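Product Review: Sondell Printable Coloring Collection, Home and Classroom Edition 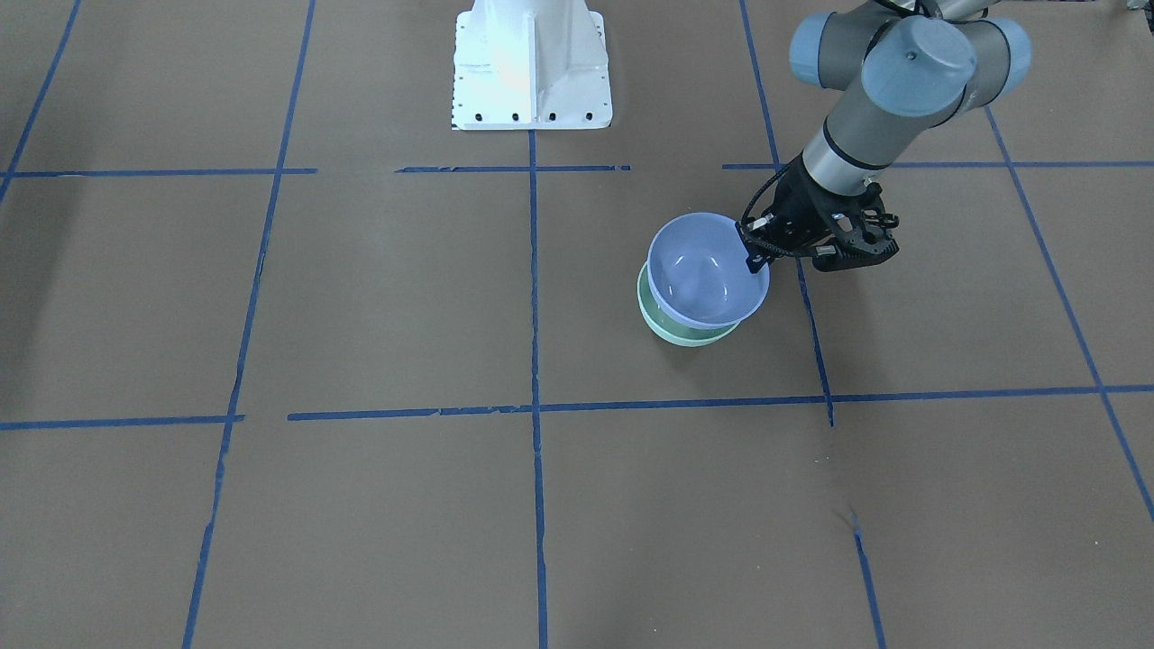 The Sondell Home and Classroom Edition is a downloadable library of 897 coloring pages, supplied as printable files and sorted by subject and by level of difficulty. It is intended for families, libraries, after-school programs and elementary classrooms. Our review considered the quality of the drawings, the ease of printing, the license terms and the overall value of the collection. Pages were printed on plain white copy paper and on light cardstock, and the results were judged both before and after coloring. Color reference for younger children is best taken from ordinary objects, and the soft shades of a lavender bowl nested in a mint green one on brown paper are a fair guide to the pastel range that suits the Sondell line work. Stronger colors also hold up well, although the thinner outlines can be lost under dark marker.

Contents and Organization

The collection is divided into animals, vehicles, holidays, storybook figures, letters and numbers, and repeating patterns. Each page carries a difficulty level from one to three. Level one pages have thick outlines and large open areas. Level three pages are considerably more detailed and will occupy an older child or an adult for an evening.

The animal section is the strongest. The drawings are consistent in style, and the farm and ocean sets in particular show a good sense of proportion. The holiday section is uneven. October is well served, with a generous choice of pumpkins, owls and autumn leaves, while the spring pages repeat the same basket and ribbon in several arrangements.

The storybook figures are original characters drawn for Sondell by the Perić studio. Customers looking for familiar film or television characters will not find them in this edition.

Printing

Files open in any standard document viewer and print correctly on letter-size paper at the default settings. Margins are wide enough for hole punching. At full size the outlines are clean and solid, and they remain so when a page is enlarged to tabloid size. Reduction is less successful. When 2 pages are placed on a single sheet, level three drawings become crowded and the smallest shapes begin to close up.

Ink use is modest, with one exception. The pattern pages include solid black borders that draw heavily on a cartridge and serve little purpose. A version without borders would be welcome.

Search and Download

Purchasers receive access through the Skiveo download service. Pages may be saved one at a time or as a complete section. The search function recognizes simple terms such as "horse" or "train" but does not accept combined terms, and a search for "snow" omits several winter drawings that plainly belong there. Thumbnails are small – a larger preview would spare the user from opening files that prove unsuitable.

License Terms

The standard license permits unlimited printing for personal use and for use by a single teacher in a single classroom. A school-wide license is sold separately. Resale of printed pages is not allowed, and the files may not be posted on a public website. These terms are stated clearly on the purchase page.

Comparison

The nearest alternative is the Jercombe Activity Library, which offers mazes and word puzzles in addition to coloring pages. Jercombe has the better search tool and larger previews. Its drawings are less refined, however, and its difficulty levels are not marked. Buyers who want coloring pages alone are better served by Sondell.

Recommendation

The Sondell collection is recommended for home use and for classrooms from kindergarten through grade 3. Institutions that require more than one user should compare the cost of the school-wide license before ordering.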